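Two Days of Old Film at the Kurnville Print Fair

May 13, 2026

I've been meaning to get to the Kurnville Print Fair for years, and every time something came up. A leaky roof, a wedding, a flu that kept me on the couch watching submarine movies. This spring I finally filled up the car, drove the 800 miles with one overnight stop, and spent two days in an old seed warehouse looking at reels of film with people who care about them even more than I do. I had a wonderful time and my feet still hurt.

If you've never heard of it, the fair is for people who collect, repair, project or just like to stand near movie prints. Mostly 16mm, a good amount of 35mm, and one long table of Super 8 at the back where the prices are friendly and the conversation goes on forever. There's a dealers' floor, a repair room, and a screening room they build every year out of black drapes and borrowed church chairs. Admission covers everything except lunch. Lunch was a sandwich truck, and the egg salad was better than it had any right to be.

I got there when the doors opened, which was a mistake, because that's when the serious buyers go in. These folks move fast! They have lists. They have little lights on their key rings so they can hold up the first few feet of a reel and check the color before you've found your glasses. I stood politely behind a man at the western table for a while and he bought the only thing on it I wanted, a trailer for a cavalry picture I saw with my dad at a drive-in. I'm over it now. Mostly.

The color thing is worth explaining if you're new. A lot of prints from the fifties through the early eighties have gone pink, because the stock they were struck on doesn't hold its blues and greens. You'll find a gorgeous sea adventure and every wave in it is the shade of canned salmon. Some dealers mark this on the can and some will say "a little warm" with a straight face. My rule is to assume it's pink until I've seen a piece of the ocean or a lawn for myself.

On the first morning I took the tour of the repair room, and that was the best part of the whole trip. It's run by Kaan Kozan, who has been splicing film since he was a teenager working the booth at a two-screen house. He had a beat-up detective feature on the rewinds with torn perforations every few feet, and he went through it by touch. He'd let the edge of the film run between his thumb and finger (in a cotton glove) and stop dead when he felt a nick. I tried it and missed three in a row. Then I found one and was so pleased with myself that I let the take-up reel slip and sent a loop of film onto the floor. He was very nice about it.

He also gave us a long talk on vinegar syndrome, which is what happens when acetate film starts to break down. You smell it before you see it. He had a sealed can he uses for teaching, and he cracked the lid and passed it down the row like a bad wine. The lady beside me coughed so hard that she had to go out for air. His advice was to keep the smelly ones away from the healthy ones, store everything as cool and dry as you can manage, and quit putting cans in the attic. I felt personally attacked. I have 11 features in my attic, or I did when I left home.

In the afternoon I sat through a program of shorts and then the feature, Griltirska, and I want to spend some time on it. I'd never seen it and I don't think many people in the room had. It's a mountain melodrama directed by someone named Verbeke, and I went in thinking it would be a snooze. A bride-to-be, a landslide, a brother who comes back from the city with a bad cough and a worse secret. You can guess the last reel from the first one. But the way it's staged! Verbeke hardly ever cuts when people are arguing. He puts the mother at the stove with her back to us and lets the two men go at it on either side of her, and you end up watching her shoulders. There's a whole scene where the most important thing that happens is that she stops stirring.

The second half isn't as good. There's a comic mule driver who must have been somebody's cousin, and the landslide is clearly a bucket of gravel being poured past the lens. People laughed, kindly, and I laughed too. Then the brother has his big scene at the well and the laughing stopped in a hurry. I'd call it a flawed picture by a man who was very good at one thing, and I'll take that over a smooth one any day.

The print itself ran 28 minutes before the first break. The lights came up, there was some thumping from the booth, everybody turned to talk to the person behind them, and I met Afshin Zarei. He drives in for this every year to hunt for musicals, and he'd already found two that morning. We ended up arguing about whether widescreen was any good for dancing. He says it ruined everything because choreographers felt they had to fill the corners. I say put enough dancers in it and stop complaining. We carried this on through the second break, through the end of the movie and all the way out to the sandwich truck.

Day two was slower, and for me that's the better day to shop. Dealers don't want to haul cans back to the van, so prices come down after lunch. I bought a reel of cartoons with one good one on it, a travel short about canals, and a feature called Junemine that I know nothing about. The can has a strip of masking tape with the title on it and that's the whole of my information. The dealer hadn't run it. It doesn't smell, the shrinkage seemed fine on Kaan's gauge, and the first few feet are black and white, so at least it can't go pink on me. I paid a little too much because I liked the name.

There was also a panel on running small film clubs. The useful bit was about sound. Everyone fusses over the lamp and the lens, and then the audience can't make out a word because the speaker is on the floor behind the first row. Put it up high, near the screen, and walk to the back of the room to check. I've been running movies in my own garage for ages with the speaker under a card table, so you can imagine how that went over with me.

A few practical notes if you're thinking of going. Parking is in the gravel lot across the road and it fills by mid-morning. Bring cash, small bills if you can. Bring a sweater too, the warehouse is cold at floor level no matter what it's doing outside. Wear comfortable pants, and I mean that — you'll be squatting to read can labels under tables all day and stiff jeans are no help.

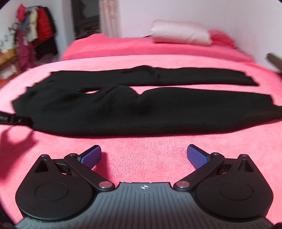
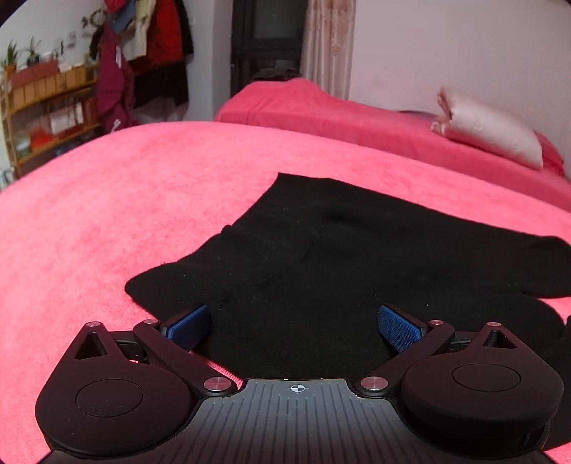
The motels along the highway were all booked by the time I called, so I stayed in a rented room over a hardware store, and it suited me fine. It was a ten-minute walk to the warehouse and there was a diner on the way with good hash browns. Book early anyway. The fair posts its dates well ahead, and they told us there's a smaller swap meet in October in the same building, dealers only, no screenings. I might skip that one. For me the screenings are the reason to sit in a car that long.

On the last evening they ran what they call the orphans, reels that turned up without titles or leaders or any clue where they came from. People shout out guesses. There was a bit of a courtroom picture, a dog food commercial, half a swimming number that had Afshin out of his chair, and a very odd few minutes of a man explaining how to carve a ham. One fellow in the back recognized a car and pinned down the year from the hubcaps. I recognized exactly nothing, and I've decided to study up.

I've got Junemine sitting on the bench in the garage now, and the speaker is on a shelf by the screen. I need to replace a belt on the projector before I trust it with anything, and the belt is in the mail. Once it's in I'll run the thing and write it up, pink or no pink — well, it's black and white, so scratches or no scratches. The attic cans have been moved to the hall closet. My coats are on the guest bed until I come up with something better.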